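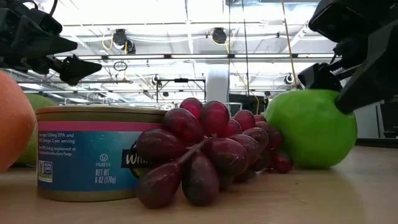 Grocery sorting thread. We finished our 3,099th two-arm demo on the Binden setup in March. A few notes on what we learned.

The question was whether one policy can learn which arm to use without being told. Labels came from Jucélia Peixoto.

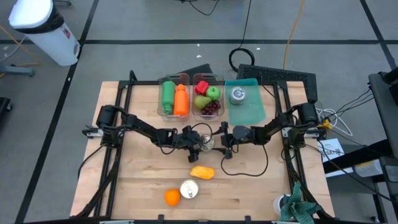
Two arms, one table, three containers along the back.

Baseline first. It picked the nearest arm every time and got stuck when both arms wanted the middle.
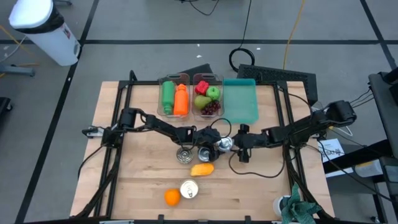

Our change is a short handoff token, predicted 5 steps ahead. It says which arm yields. That matters most with a layout like this one – four cans out and both grippers close together over the middle.

With the token, stalls fell from 20 per session to two.

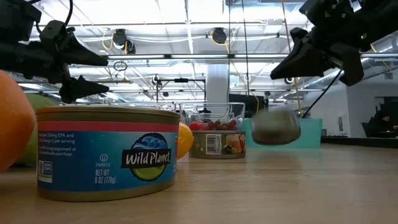
Fruit gained less than cans did. Roughly the same code runs on Drasoment, and we'll test that next.

Print | E-mail this thread

Related:
Dallitz gripper notes
Evangelista: labeling two-arm data

Contact | © Binden | Back to top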